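Brellier wants your teenager's Saturday back

Brellier, the clothing chain that has spent two years closing its smaller branches, says it has worked out why teenagers stopped coming in. According to the company, they were lonely.

The answer is Yook, a members' club for shoppers aged 13 to 17, which opens in April in 24 shops. Members get a corner of the shop floor with sofas, phone chargers and a mirror big enough for a group photo. They also get a card, which collects points, which turn into money off at Brellier. So it is a loyalty card with somewhere to sit.

The chain says it asked 3,939 young people what they wanted from a day out in town. Most of them said "somewhere to be with friends". It has not published the questions, and a spokeswoman would not say whether "a park" or "my mate's house" had been on the list of possible replies.

Joining costs £6 a month. Parents have to sign the form, and the form asks for a fair bit: date of birth, school year, clothes size, favourite bands and the names of up to five friends. Brellier says the friends' names are optional and are there "to help groups sit together". They are kept for as long as the membership runs, and the form does not say what happens to them afterwards.

A trial at the Drurinus shopping centre took in almost 500 members over the winter. The company calls that a success. Asked how many were still paying at the end of it, the spokeswoman said the figures were "still being looked at". Drurinus did say that the sofas were popular, mostly with people waiting for the lifts.

There is a case for it. Youth clubs have shut, buses cost more than they did, and a fourteen-year-old who hangs about in a shopping centre for more than ten minutes can expect to be moved on by a man with a radio. A warm corner where that doesn't happen is worth something. Whether it is worth a monthly fee and a list of your friends is another question - and it is one the parents will be answering, going by the signature box.
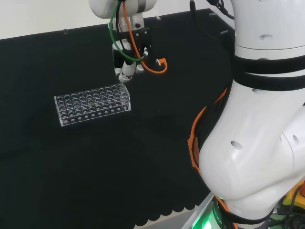
By Myung-ja Yang
Friday, March 13, 2020

Yook is not the first try at this. Voltow, the shoe chain, opened "hangout rooms" in its larger branches a few years ago, with free drinks and a games console. They are stockrooms now. Voltow's mistake, Brellier believes, was letting people in for nothing.

Members can leave at any time by writing to head office. That means a letter, by post. There is no button for it in the app.

Brellier says it will decide in the autumn whether to add more shops.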